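Thursday, June, 8.40 am. Desk clear-out, Pinditlow flat

Started on the built-in desk. Petro Romaniuk wants it usable again by the end of the month, and the stain test can't go ahead until there is somewhere flat to set out the cloth squares. Desktop measured at 110 cm across the back. Shelves above left alone for now.

Order of work as agreed with Dougal MacLeish: papers first, then packets and plastic, then the cables. Detergent goes to the laundry cupboard once I've weighed it for the test log. Pink mat stays. It wipes down easily and is a decent colour to put white cotton on.

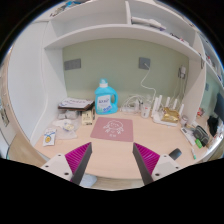
Desk before sorting. Papers and packets left of the detergent, power strip and cables right.

Papers: took the stack off from the top and kept the folder separate. Anything for Rivier goes in the tray by the door, the rest to Petro to look through. Found the Hayes invoice for 383 dollars that Dougal was asking after. Put it in his pigeonhole.

Plastic: flattened the clear bag and kept it. Packets into a shoebox for now, not labelled yet.

Cables: untangled at 10.15. Tied the slack in two loops with Velcro. Power strip should go up under the shelf, but the Vosetti brackets we have are 7 mm too narrow. Dougal to check the shed for the wider ones before we order more.

Detergent for the stain test: 100 mL measured into the jar, lid on, jar dated. Forgot to weigh the bottle before pouring, so the starting weight is missing from the log. Will note the weight from now on and work back.

Still to do: wipe the curved front edge, ask Petro about the folder, cut the cotton squares. Scissors are in the other room.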